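4.2 “乱”的判定与茶几的边界

前一节已经说明，现有关于居家整理的文献大多把“乱”当作一个可以直接读出的量：物品离开原位的件数，或者台面被占用的比例。这两种做法看上去省事，我们对它们都有保留。件数的问题在于它默认每件物品都有一个原位，而起居室的茶几恰恰是最缺少原位的家具。杂志放在茶几上算在位还是离位？Panyasiri 在她对 Lurkport 住户的访谈中把杂志一律记为离位，理由是受访者家中有书架。这个理由我们不能接受。家里有书架，并不意味着正在翻看的杂志应当回到书架上去。

台面占用比例的问题更隐蔽一些。它把一叠摊开的杂志看得比一张揉过的纸巾重得多，可是我们问过的住户几乎没有人这样看。在 Predton 的问卷中，共收回有效答卷 390 份，其中 276 份把“用过的纸巾”列为茶几上首先应当清走的东西，选择杂志或书报的远少于此数。面积在这里说明不了什么。当然，问卷本身也有毛病：题干里写的是“用过的”，等于已经替答题者作了判断。一张纸巾是否用过，旁人往往只能从它是否揉皱来推测，而揉皱与用过是两回事。

为了避免在抽象的层面上争论，我们把讨论落到一张具体的茶几上。图3（a）为茶几及其周围，（b）为台面近处。

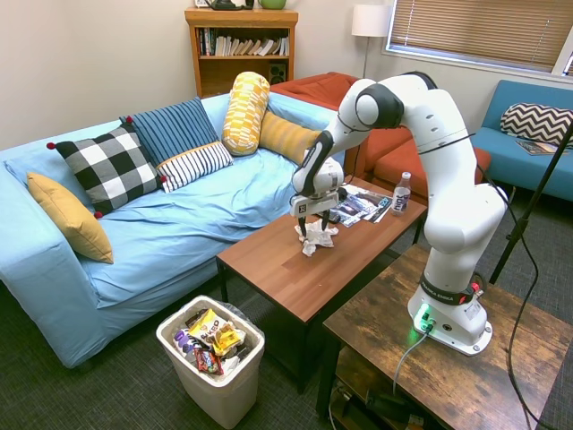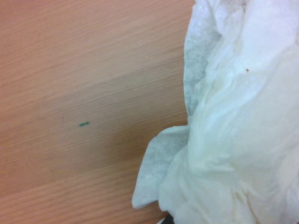

图3 茶几上的纸巾与周边物品：（a）茶几、沙发与废纸篓；（b）纸巾边缘与木纹台面。

按件数法，单是台面就会引出一连串编码上的麻烦。摊开的杂志和纸张算一件还是算若干件？Phromma 主张凡叠放者合并计数，凡散开者分别计数，可是“叠放”与“散开”之间没有可操作的界线，两名编码员在同一批材料上得出的件数可以相差很远。带标签的塑料水瓶也不好办。瓶盖盖着，瓶子直立，既可以看作随时要喝的东西，也可以看作忘了收的东西。我们倾向于不计，但承认这一倾向没有很强的依据，只是多数住户在访谈中谈到水瓶时语气平淡，谈到纸巾时则不然。

废纸篓的情形更能说明问题。篓子紧靠茶几，里面的零食包装堆得很高。按文献中常见的规则，凡已进入垃圾容器的物品即视为“已整理”，不再计分。于是会出现一个古怪的结果：桌上一张纸巾得一分，脚边满满一篓包装袋得零分。假如把纸巾放到篓子顶上，总分便降为更低，房间在账面上变得更整齐，而住户下一步要做的事反而更急迫了，那就是换袋。Hilow 量表的使用手册用一句话带过了这一点，说容器的状态“属于家务而不属于整理”。我们看不出这种划分在日常生活中有什么根据。住户说“收拾一下客厅”的时候，倒垃圾通常包括在内。

沙发套是另一处漏洞。浅蓝色的罩子起了皱，件数法对它完全没有反应，因为它从未离开沙发。可是在开放式问题中，159 名受访者主动提到了沙发罩、靠垫或毯子是否平整，有几位甚至认为，只要把罩子拉平，茶几上留些东西也无妨。这类回答在 Saengthong 的编码方案里被归入“其他”，随后在分析阶段删去。我们认为删去的正是最值得追问的部分。

尺度的问题也应当一并提出。台面上木纹之间有一个细小的绿色斑点，站在沙发旁边的人多半不会留意，弯腰擦桌子的人却可能先看到它。它是碎屑、墨迹还是别的什么，我们不作判断。需要指出的是，现有量表没有一种规定了观察距离，却都声称评分者之间具有良好的一致性。一致性若来自大家都站在门口打分，那么它测到的首先是门口所能看到的东西。台面上的阴影也有类似的影响：光线从一侧来时，木色深浅不一，评分者有时会把暗处写成“有污渍”。我们在复核早期记录时，至少有 2 处“污渍”无法排除是这样写下来的，已从数据中剔除。

有人会反驳说，量表本来就是粗略的工具，不必苛求。这一说法对筛查或许成立，对解释则不成立。Panyasiri 据以提出的命题是，茶几得分较高的家庭“整理意愿较低”，这已经越出了筛查的范围。从一个台面在某一时刻的样子推到住户的意愿，中间隔着太多没有观察到的环节：东西是谁放的，放了多久，是否有人正要收走，一概不知。一次入户只记一次分，所得到的不过是一个下午里的某一分钟。六月的补充调查中，同一户在早饭后与晚饭后的得分差异，常常大于两户之间的差异，这一结果与该命题很难相容。

我们也不打算走到另一个极端，宣称“乱”纯属主观、无从研究。住户之间在某些物品上的共识相当稳定，纸巾即为一例。较为稳妥的做法，是把判断拆开来问：这件东西是否应当扔掉，是否应当移走，如果移走，应当移到何处。第三问最难回答，也最少有人问。对于杂志，许多受访者在前两问上毫不犹豫，到第三问却停下来，最后答道“还是放在那儿吧”。对于纸巾，三个问题几乎是一口气答完的。两者的差别不在于占了多大地方，而在于去处是否现成。

这一拆分也有代价。问卷变长，缺答增多，而且“去处”一问明显受到房间大小的影响，住处较小的受访者可选的地方本来就少。Phromma 建议用户型面积加以校正，我们试过，校正后的系数在两个子样本中方向相反，因此下文的表格只报告未校正的结果，并按户型分列。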